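Main articulée Windent : retour d'essai avant achat
16 avril 2021

Nous cherchions depuis l'hiver une main à plusieurs doigts pour remplacer une pince à deux mors sur un poste de préparation de petits lots. Le choix s'est resserré sur deux offres : la main Windent, vendue avec ou sans avant-bras, et l'ensemble de Stollovell, plus complet et nettement plus cher. Le revendeur Rumholm nous a laissé essayer la première dans ses bureaux. J'ai fait l'essai côté atelier, Kátia Fagundes a suivi la partie budget.

Je précise que nous payons ce matériel nous-mêmes et que Rumholm n'a pas relu ce texte.

Ce que nous voulions vérifier

Notre poste n'a rien de spectaculaire. Un opérateur y répartit des pièces et des outils légers dans des boîtes à compartiments, puis les boîtes partent à l'expédition. La pince actuelle fait bien son travail sur les pièces à faces parallèles. Elle devient pénible dès qu'il faut tenir un manche ou un tube, car il faut changer les mors, et un changement de mors nous prend six minutes. Sur une journée avec beaucoup de références, c'est là que part le temps.

La question posée au revendeur était donc simple : est-ce qu'une main à doigts articulés peut tenir nos outils sans changement de préhenseur, et à quel coût complet ?

Prise en main

La première heure passe en réglages. Il faut déclarer la charge en bout de bras, fixer les limites de course de chaque doigt et faire une prise à vide pour recaler les positions. Le logiciel est en anglais, avec une traduction française partielle qui s'arrête au deuxième niveau de menu. Un opérateur habitué aux pinces s'y retrouve. Un débutant aura besoin d'une formation, et il faut la compter.

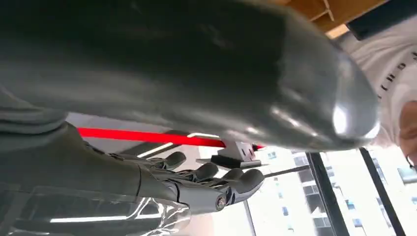

Les câbles sont le point que je surveillerais en premier. Rumholm fournit des attaches et une gaine souple, mais le passage au poignet reste à la charge de l'intégrateur. Sur notre bras actuel, la gaine prévue pour la pince est trop étroite et il faudra la remplacer. La pièce coûte peu, le démontage immobilise le poste une demi-journée.

La documentation mécanique est correcte. Les plans de bride sont justes et les couples de serrage figurent au bon endroit. En revanche, le tableau des codes d'erreur renvoie à une annexe absente de notre exemplaire. Le revendeur nous l'a envoyée le lendemain.

Tenue des objets

Nous avions apporté une partie de nos propres outils, des manches droits pour la plupart. La prise enveloppante est le vrai intérêt du produit. Les doigts se ferment l'un après l'autre et s'arrêtent sur l'objet, sans qu'on ait à saisir un diamètre. Avec la pince, il nous faut un programme par manche.

Sur 100 prises d'un même manche, présenté à peu près dans la même orientation, 87 ont été bonnes du premier coup. Les échecs venaient presque tous d'un objet posé trop près d'une paroi : un doigt touche le bord de la boîte avant d'atteindre l'outil, la main s'arrête et demande une reprise. Le comportement est prudent, je le préfère à une main qui force. Il oblige quand même à revoir le dessin de nos boîtes, avec des compartiments plus larges ou des parois plus basses.

Les pièces fines et plates restent difficiles. Une rondelle posée à plat ne se ramasse pas, ou alors en la faisant glisser jusqu'au bord de la table, et aucun réglage essayé n'y a changé grand-chose. Si votre production est faite de tôlerie ou de visserie, gardez une pince ou une ventouse.

La vitesse est moyenne. Une fermeture complète est plus lente qu'avec notre pince, et l'écart se voit sur un cycle court. Il disparaît sur les séries mélangées, puisqu'on ne change plus de mors.

Le bruit ne nous a pas gênés. On peut tenir une conversation normale à côté.

L'implantation

Prévoyez plus de place que ce qu'annonce la fiche. Le bras a besoin de dégagement au coude, et une table de bureau ordinaire suffit pour un essai mais pas pour la production. Nous avons prévu un plateau fixé au sol, avec l'alimentation amenée par-dessous. Les prises au sol de notre atelier sont mal placées pour cela, ce qui ajoute une ligne chez l'électricien.

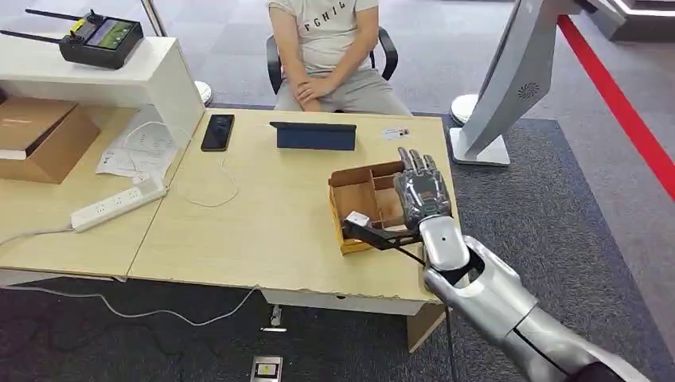

Le budget

Kátia a repris le devis ligne par ligne. Le prix de la main seule donne une idée trompeuse de la dépense. Dans notre cas, il représente environ la moitié du total la première année. Le reste se répartit ainsi :

La bride et l'adaptation au poignet, à commander en même temps, car le délai est le même.
Le contrôleur, vendu à part dans l'offre Windent et compris chez Stollovell.
La formation, facturée par journée et non par personne. Autant y envoyer toute l'équipe.
Un jeu de doigts de rechange. Les revêtements s'usent et ne se changent pas séparément.
L'analyse de risques du poste, que nous confions à un bureau extérieur.
La gaine, l'électricité et le plateau.

Le contrat d'entretien est facultatif. Rumholm propose une visite annuelle, avec prêt d'une main pendant les réparations. Sans ce prêt, la main doit partir à l'atelier de Cabanatuan pour toute panne de moteur, et le transport est à nos frais. Nous avons demandé un engagement écrit sur le délai de retour. La première réponse parlait d'un « délai raisonnable » – nous avons redemandé. La version actuelle du contrat donne un nombre de jours, ce qui nous convient.

Un mot sur la location. Elle existe, avec option d'achat, mais elle ne couvre ni les doigts de rechange ni la bride. Pour un usage de quelques mois elle se défend. Au-delà d'un an, l'achat est plus intéressant d'après nos calculs, à condition que le poste tourne tous les jours.

Face à Stollovell

Nous n'avons vu l'ensemble Stollovell qu'en visioconférence, je ne compare donc pas la préhension. Sur le papier, il a pour lui un contrôleur intégré, une interface entièrement traduite et une garantie plus longue. Contre lui, un bras imposé : impossible de monter la main sur celui que nous avons déjà. Pour une entreprise qui part de zéro, l'écart de prix se réduit beaucoup et je demanderais les deux devis.

Points positifs

Prise des manches et des tubes sans changement de préhenseur
Arrêt prudent au contact d'une paroi
Montage possible sur un bras existant
Plans et cotes fiables

Points négatifs

Traduction incomplète du logiciel
Contrôleur en supplément
Pièces plates mal saisies
Doigts de rechange chers, livrés par jeu complet

Notre décision

Nous commandons une seule main Windent, avec le contrat d'entretien et un jeu de doigts. La pince reste en service sur le poste voisin pour les pièces plates. La livraison est prévue en juin. Le poste tournera d'abord sur 200 boîtes avec un opérateur présent en permanence, puis nous déciderons de la deuxième main. Kátia a inscrit celle-ci au budget de l'an prochain, sous réserve des relevés d'arrêt de la première.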